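Lukance parts sorting by demonstration
Progress report to Pestel, April
Prepared by Kourosh Mousavi, with input from Idun Isaksson and Nosipho Mofokeng

In this period we moved from single-part trials to the mixed tray. The operator guides the two arms by remote control, and every demonstration is recorded with the views from above the table and from the wrist.

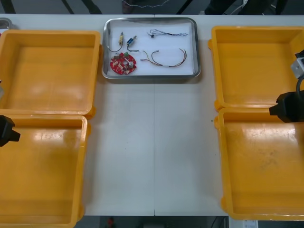
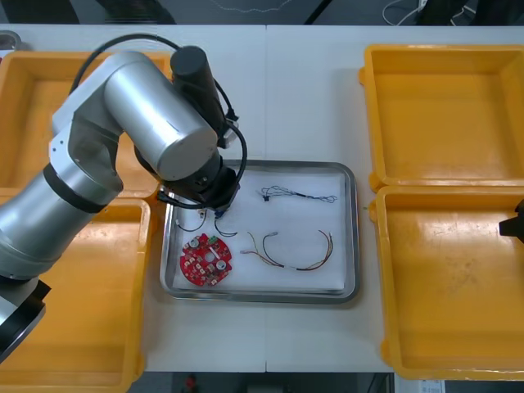
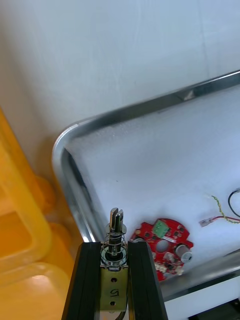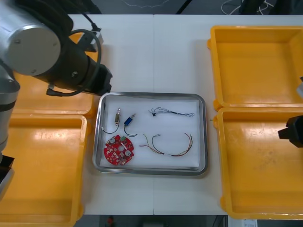 Mixed tray with the four yellow sorting bins. Third picture: wrist view, with a pin and spring assembly held between the fingers.

1. Work done

The task has now its final form. Five parts are laid in the steel tray on a light liner, and the operator must bring each part to the bin which is assigned to it. The round red board and the multicolored harness were already in the earlier trials. The small cylindrical parts with leads are new in the set, and they needed most of our time.

We planned 100 accepted demonstrations for this period and we reached 83. The missing 17 were recorded but Nosipho rejected them during the review. In most of them the operator closed the gripper, opened it again and made a second attempt. We want to keep such recordings in a separate folder, as they may be useful later for teaching the recovery from a bad grasp. They are not counted in the total.

Two operators were trained, Idun and Stavros Sarantis. Each of them made 20 practice runs before the first recorded session. Stavros works faster with the left arm than with the right one, and we have asked him to begin with the right side in the next sessions so that the data will be more balanced.

2. Difficulties

The wires are the main difficulty. When the gripper comes down on a part with a long lead, the lead can lie under the finger, and the operator does not notice it in the table view. The wrist view helps with this, but it takes some practice to look at both views during the approach. Idun wrote a short instruction on this point, and it is now attached to the operator guide.

The glare on the bin floors is a smaller problem. Kjell Sjögren tested other settings of the room lights and found a small improvement in the morning, less in the afternoon. We propose to leave the lights as they are until the first training result is known.

The control delay that we reported last time was solved by the Kusuma software update.

3. Changes to the plan

The start of training is moved by one week. The budget is not affected. The visit to the Plokstead site stays as agreed, and we will bring there the same tray and the same set of parts.

4. Next period

- Record the 17 missing demonstrations, right arm first
- Train the first policy and test it on 6 part layouts which are not in the recordings
- Send the operator guide to Plokstead for comments

We ask Pestel to confirm whether the rejected recordings should be delivered together with the accepted ones, or only on request.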